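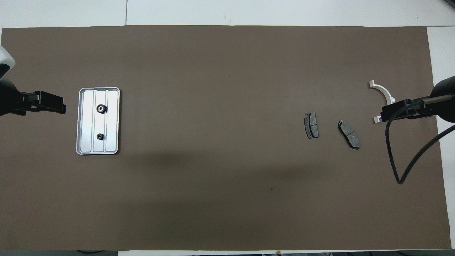
Two-arm bench cell for brake pad kitting - what should I budget besides the arms?

Posted by tilside_parts

We rebuild calipers in a small shop and want a bench cell with two arms to lay out brake pads and seat small fittings in a metal tray. I have a quote from Evora for the pair of arms with basic grippers. Their quote says nothing about fixtures, spare fingers or the table. The budget request goes in at the end of September and I get one shot at it this year. We run 14 pad shapes, though most of the volume is in a few of them. What do people forget to put in? And is it worth paying for two arms when one might do?

mohmand_bench

We set up something close to this last year. Things I had to go back and ask for:

Spare gripper fingers. Brake pads are rough on them. We keep 2 full sets on the shelf and should have ordered them with the arms, as the lead time was 30 working days.

Trays. Buy them all from the same batch. Ours came from two suppliers and the channels were not the same width, so the fittings sat differently and we lost days on it.

A mat. It's cheap. Pads slide on a bare white tabletop and the glare bothered our camera. Get a dull one and measure the table before you order.

Cable management. Ask if the gripper cable runs inside the arm or outside. If it is outside you want clips and some slack, and somebody has to check it each shift.

Time. I put down 34 hours for setup and that covered the first pad shape only. For 14 shapes I would start with the three you use most and ask for the rest next year.

On one arm or two: if the fitting has to be held while the tray is steadied, two. If you can clamp the tray, price the clamp first.

greyvan

Just get one arm. Two is overkill for pads. We looked at Prurkach and they were cheaper, not sure if they still do the small size.

shopfloor_kk

Would not go that far without a trial. Send the vendor a tray, a handful of fittings and your worst pad, the one with the awkward tabs, and ask them to run it before you sign. Some charge for this and take it off the invoice later. Also check what the quote says about training and whether the software is a yearly fee - ours was, and it comes out of a different budget line than the hardware.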